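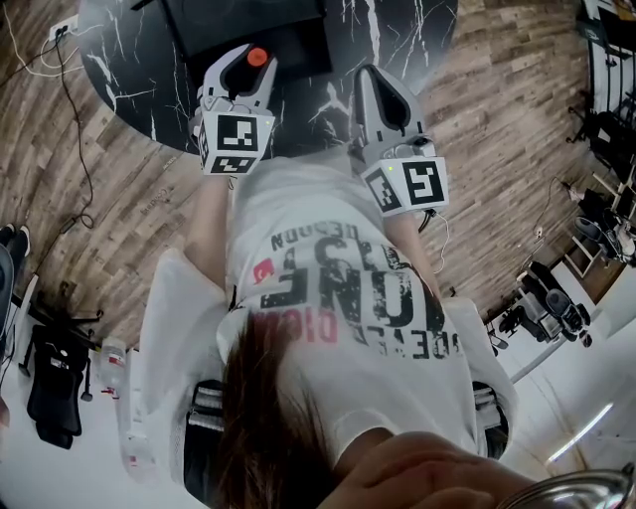 Page last changed: 18/07/2024

Section 3: Planning and buying your hand-held gripper station

9 min read

I've set up a few of these stations now for the Lunatstead project, and I've made most of the buying mistakes so you don't have to. This section covers what to order and how to spread the money before you get to the proper set-up in Section 4. If your grippers have already turned up, skip to 3.5, but please come back for the budget bit, as I'd hate for you to run out of cash before you've bought a chair.

A station, for our purposes, is one seated person, one table and a pair of hand-held grippers, each with a marker cube on it. Everything else on the shopping list is there to keep those going for a full shift.

3.1 Before you spend anything

1. Write down the tasks you want recorded. I mean the boring version: "fold a cloth", "open a lid", "move a tray". Your task list decides your table, and your table decides how much floor you need.

2. Work out how many hours a week somebody will really be in the seat. I always guess too high. Take your first number and halve it, then plan the budget on that.

3. Measure the room. Include the door swing, and include the chairs you already own (they breed).

4. Find your power outlets and mark them on a sketch. Do it on paper, it's fine.

Note: If two tasks need very different table heights, budget for two stations. I tried to get by with one table and a set of risers, and we lost the better part of every morning to changing it over.

3.2 The budget

Our first station came in at $2,888 before shipping, with the grippers taken as a pair. That's what we paid through Trelholm, and your supplier may see things differently. Of that, $555 went on things I hadn't planned for at all: cables, a power strip, spare marker cubes, floor tape, a better seat. So here's how I do it now.

1. Price the gripper pair first and write that number at the top of the page.

2. Add the furniture. Use what you've got if it's sturdy and the right height, and put a zero next to it. Don't leave the line out, or you'll forget the thing has to be moved from somewhere.

3. Add the small stuff as its own line. Use our $555 as a starting point if you have nothing better.

4. Add spares (see 3.4).

5. Ask for shipping in writing. Our second order had a $412 freight charge on it that I only noticed on the final invoice — I was not a happy camper.

6. If you pay by instalments, check when the first payment falls due. We went through Flinance, and the first instalment came out before the boxes had arrived. It was all there in the agreement, I just hadn't read that page.

Caution: Don't order grippers for a whole room of stations on the first go. Buy for one, run it for a month, then order the rest. You will change your mind about something, and it's much cheaper to change it once.

3.3 Choosing the table

I get asked about tables more than anything else, so I'll go on a bit here.

A round top is friendly to work at. There are no corners to bang an elbow on, and you can bring a seat in from any side, so you aren't stuck with one layout. What you lose is a straight edge to line things up against. If your tasks need an object in exactly the same spot each time, buy a rectangular one or plan on marking positions with tape.

Then there's the finish. The table in the photo has a glossy black top with white veins through it, like marble, and I do love the look of it. Shiny tops can bounce light about, though, so test yours under the room lights before you commit. A matte mat is cheap and rolls up when you don't want it. Also think about colour. Dark objects on a dark top can be hard to pick out, so if most of your props are black, either get a lighter top or put something pale underneath.

1. Sit at the table in the seat you plan to use.

2. Hold a gripper in each hand, arms out, pointing at the top. No grippers yet? Two full drink bottles will do nicely.

3. Stay like that while you count slowly to sixty. If your shoulders are creeping up to your ears, the table's too high.

4. Now reach for the far side of your working area. If you have to lift off the seat to get there, go for a smaller top.

Note: Do step 3 with your shortest and your tallest person. I only did it with me, and I'm neither.

3.4 Grippers, cubes and spares

Order grippers as a pair and ask for them to be the same model and the same batch. Two that are nearly the same will drive you up the wall.

1. Check what comes in the box. Ours came from Symonenko without the cubes fitted, and the cubes were a separate line on the order form. It's easy to miss.

2. Buy at least one spare cube for each gripper. The black patterns have to stay sharp and clean, and people will pick the thing up by the cube no matter what you tell them.

3. Ask whether each cube has its own pattern set. You can't swap a left for a right if they're different, so your spares have to match too.

4. Ask how long the cable is, and whether you can get it longer. If it's going to run back along the forearm, you need enough slack for a full reach plus a bit of a loop at the elbow.

5. Budget for replacement cables from day one.

Caution: Don't let anybody cover part of a marker face with a label, a name sticker or a bit of tape. I know you want to tell them apart. Put your label on the underside of the handle.

3.5 Power and cables

Every plan I've drawn has been short on outlets. You'll have chargers, a computer, maybe a screen, and then somebody turns up with a phone.

1. Count everything that needs plugging in, then buy a strip with a few more sockets than that.

2. Choose where the strip will live. On the floor is all right if it's out of the walking line and away from chair wheels.

3. Keep drinks well clear of it. Lids on, please, and give bottles a home of their own.

4. Get cable covers for any run that crosses open floor. Wheeled chairs and loose cables don't mix — a caster will chew through a thin one in no time.

5. Tie up the spare length and label both ends. I use coloured tape, one colour per gripper.

3.6 Seating and floor space

Spend a little more on the seat than feels sensible. The person in it is holding both arms out in front for long stretches, and padding at the sides makes a real difference when they want to rest between takes. A mesh-backed office chair is fine for whoever is keeping an eye on things, but try before you buy for the main seat.

1. Leave enough room behind the seat for somebody to walk past without brushing it.

2. Put extra chairs and equipment carts on the far side of the room, and keep the ring around the table for the person working.

3. Give people a spot for shoes and bags. If you don't, they end up beside the table, and then under somebody's feet.

4. Ask anyone with long hair to bring a tie, or keep a box of them handy. Hair can fall across a marker face, and it's a five-cent fix.

3.7 Placing the order

1. Send one order with everything on it, small stuff included. Partial deliveries held us up for three weeks once, all for a pair of cables.

2. Ask for a delivery window, and don't book anyone's time until the boxes are in the room and opened.

3. Watch out for December. Our supplier closed for a good chunk of it, and we had grippers with no cubes until they got back.

4. When it all arrives, tick each item against the order before you plug anything in. Keep the packaging for a month in case something has to go back.

Note: Hang on to the serial number cards. You'll need both of them for the pairing step in Section 4.

14 comments · 37 shares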